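Suturing Practice – Project Report
Hryhorii Dmytriv, Serkville, 3/17/21

So my project was on sewing up tissue, and I have to say I picked it because I figured it would be the easy one. I can hem pants, how hard could it be? Pretty hard! I started in February with the Pavliuk workbook, which is mostly knot diagrams, and spent the first 13 practice sessions just on tying and trimming. My early knots came out lumpy and the ends stuck out all over the place. Black thread is at least easy to find again when you lose your spot – the turquoise is prettier but it comes and goes depending on the light.

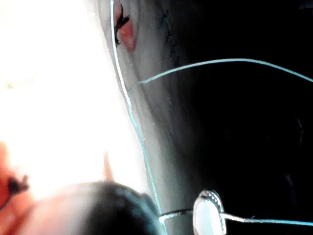
My lab partner in the Utberg group kept telling me to slow down and think about where the long end was going before I pulled anything. She was right (she usually is). I wrote down two rules and taped them inside my notebook: keep the strands apart, and look at the surface before every bite.

Lighting took up way more of my time than I'd planned for. I tried the lamp high, low and off to the side, and filled around 2 pages with notes on it. Small shiny spots bother me most, and with white specks scattered all over a pale surface I had trouble picking out a good place to go in. The fine streaks running across it are a nice guide for direction, though, and so is the reddish patch, even if its edge fades off gradually.

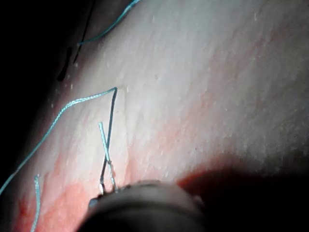
Tension is still my weak point. I pull too much on the first throw and then get timid on the second. Next term I want to redo the whole knot section with the Gelik practice set and keep a proper log from day one, with the lamp position written next to each attempt.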